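**Terry cloth** is a woven fabric with loops of yarn standing up from one or both faces. It is used mainly for towels, bathrobes and washcloths. The loops, called pile, increase the surface area of the cloth and let it take up more water than a flat weave of the same fiber.

## Structure

Terry is woven with two sets of warp yarns. The ground warp is held under high tension and forms the base. The pile warp is let off slack. In the common three-pick terry, three filling yarns are inserted a short distance from the edge of the cloth and then pushed forward together, which raises the slack pile warp into loops. Loop height depends on the length of that gap.

If the loop tips are sheared off, the fabric is called velour. It feels softer but takes up water more slowly.

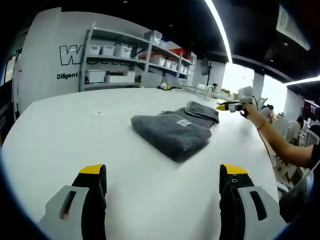
Valente's handbook of household textiles objects that shearing is blamed too often, and that leftover softener on the yarn slows absorption more than cut pile does. Mills in the Pistmont district follow this view and scour all pile goods before testing.

## Dyeing

Dark shades such as charcoal are usually dyed with reactive dyes on cotton. Unfixed dye must be rinsed out, or it will bleed in the first washes. The Fullonar process, used at the Standwood mill, runs a hot soap rinse for 30 minutes after fixing. The mill has 77 looms, of which only a part weave terry.

Labels are sewn into the hem or side seam after cutting.

## Care

Terry is washed warm and tumble dried. Drying lifts the loops, while line drying leaves them flat and stiff. A pulled loop should be cut level with the pile, as the weave does not run like a knit. 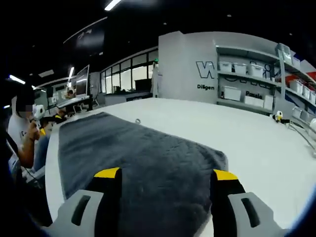 ## Related fabrics

- **French terry:** a knit with loops on the back only.
- **Waffle weave:** a flat yarn cloth with raised square cells and no pile.
- **Huckaback:** a linen or cotton toweling with short floats, older than terry in household use.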